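# Kitchen corner under the stairs: progress report to Gimberg, December
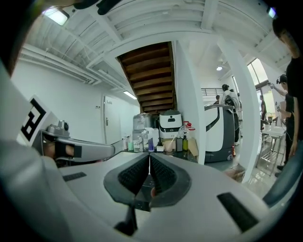 ## Where things stand

The shared kitchen corner at Ralari is now in daily use. The dark countertop sits beneath the wooden staircase, where your grant application drawing had it, and the cups, straws and appliances are kept out on it so that people can help themselves. This report covers the second half of the project, from the counter going in to the end of the month just gone.

Of the four stages you agreed to fund, three are finished. The fourth, closed storage, is behind schedule, and the reasons are set out further down.

## Work done in this period

**Counter.** The counter was delivered by Drakatus in two pieces and joined on site. The first piece was cut to the wrong depth and went back. The replacement arrived nine days later at no charge to us. We chose a dark finish over the pale one in the original quote. The price was the same.

**Power.** The electrician added a separate circuit for the kitchen appliances. Before this, running two appliances together tripped the supply to the corridor lights, and this happened most weeks during winter. It has not happened under the new arrangement. The circuit was tested and the certificate is in the project folder.

**Lighting.** No new fittings were bought. The room already has fluorescent lighting, and we decided to live with it for a few months before spending anything. Some people find the counter dim towards the back late in the afternoon. A strip under the stairs would probably fix that, but it isn't in the budget and we are not asking for it now.

**Ceiling and stairs.** The beams and ducting have been left exposed. Cherkaoui, who did the fit-out, quoted for boarding in the underside of the stairs and we turned it down. The steps are slatted, and the quote was more than we had allowed for the whole of that stage. The drawback is dust. Grit from shoes comes down between the steps onto whatever is below, so the counter is wiped first thing in the morning and again after lunch. We are pricing a clear panel that could be fixed to the underside of the steps. If it comes in low enough we will pay for it from our own maintenance money.

## Use of the corner

We counted cups for one month, as your grant conditions ask. Over that month 393 drinks were made at the counter. Wednesday was the busiest day, when the evening group and the afternoon group overlap. Monday mornings were the quietest.

The other thing you asked us to look at was whether people would use the corner without being shown how. Mostly they do. Two problems came up repeatedly:

- People could not find the clean cups when these were stored in the corridor. Keeping them out on the counter fixed it.
- Small containers were going back in the wrong place or being left by the door. We have put up a short note asking people to return them to the counter, with mixed results.

Straws were not on our first list. Several regular visitors asked for them, including two who can't easily lift a full cup. They are kept standing in a cup, within reach from the front of the counter.

## Spending

We have spent $200 less than planned on small items, largely by reusing things from the old tea room. That amount has been held back for the storage stage. Spending on the counter and the electrical work came in on quote. Receipts are attached separately, in the order they appear in the budget table.

There is one change to note. The delivery charge from Drakatus was listed under fittings in the last report and should have been under freight. The total is the same.

## What is behind

Closed storage was to be finished by now. The cupboard we ordered would have stopped the door in the left wall from opening fully. We found this out when we taped the shape on the floor before delivery, and the order was changed to a narrower unit. The supplier has given us a wait of 28 days from the new order.

Spare stock is in boxes in the office until then. It's a nuisance, especially when the office is locked in the evening, and we have run out of cups at the counter twice as a result. A second office key has been cut for the evening group.

## Next period

1. Fit the narrower cupboard and move the spare stock out of the office.
2. Get a price for the clear panel under the steps.
3. Repeat the month-long drinks count, using the same tally sheet.
4. Replace the handwritten note about the containers with a printed one.

We would like your agreement to move the completion date of stage four to the end of February. No further money is requested. If you would prefer to visit before deciding, mornings are best, as the room is in use by groups from one o'clock on most days.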